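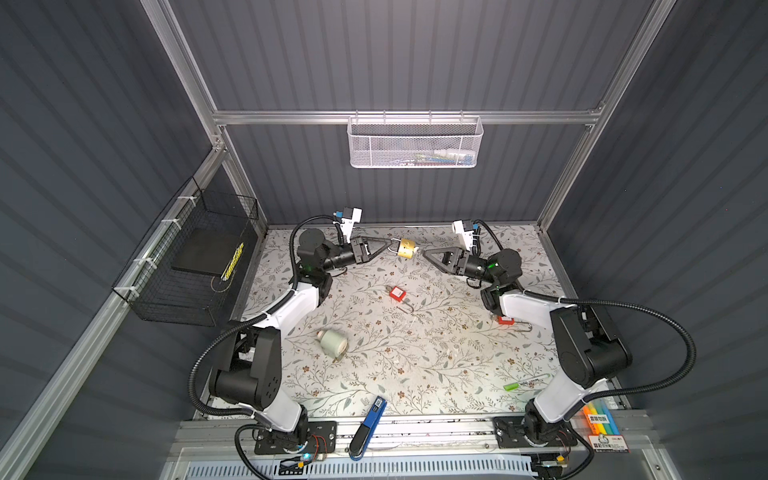

Notes > Workshop > Safe working

Search this blog Go

Two arms, one set of rules

07/06/2021 by Magdalini Alexiou

I rewrote our handling rules for the two-arm cell at Hurstead this week. The old sheet had 40 lines and people skipped most of them.

Handovers come first. When both arms are going for one small item, a padlock say, the first keeps its grip until the second has closed fully. Speed stays at 7 per cent until then.

Cables get checked at the start of every shift, by hand, with the power off. Makis wanted this weekly. I said no — a loop that has worked loose will catch an elbow joint sooner or later.

Loose items stay on the mat, between the arms. Nothing goes on a base plate.

Lockout is the one I won't bend on. Your own lock, your own key, before any part of you goes past the front rail. Gizella Kocsis asked if pausing the program counts. It doesn't.

The new sheet fits on one side of paper. Efthymia is checking the wording and it goes up in November.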